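Danley Project – Minutes, September meeting
Last updated: September
Minutes by Zarmeena Zaidi

Present: Zarmeena Zaidi (minutes), Orhun Ağca (hardware), plus the Gilden and Donora teams. Apologies from Değirmenci.

1. Towel folding: the jaw fault

Great turnout for this one! Orhun took us through the fault on the hand-held gripper. During the Donora sessions the jaws stayed closed on the cloth after release, and the operator had to pull it free. The log holds 1029 folds, and the fault shows up in 52 of them, nearly all on thick rolled edges. No fingers were pinched, but one operator did reach in while the jaws were under load. We all agreed that mustn't happen again.

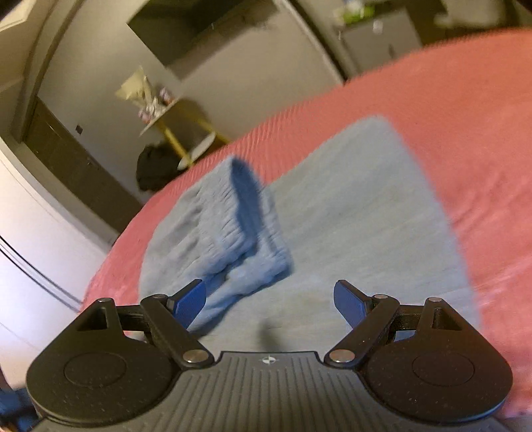

Orhun thinks fluff is getting into the pivots, and he had a lovely demonstration with a spare linkage and a bit of lint – it jammed on the third try and the whole table cheered. Gilden wondered about a weak return spring instead. Both will be checked, and Orhun is very keen to be proved right.

2. Safety

Hands stay clear until the jaws are fully open. If they stick, put the tool down and call it out. Zarmeena to add this to the start-up card. Orhun asked for a clean and a jaw check every 200 folds, agreed.

3. Actions

Orhun – strip and clean all 3 grippers, measure the springs.
Zarmeena – start-up card, and a note to Değirmenci.
Gilden – go back over the faulty folds and mark the type of cloth.

Bed and towel work carries on meanwhile, thin cloths only. Really good progress otherwise!

Contact: Zarmeena Zaidi, Danley Project office | © Danley Project | Back to top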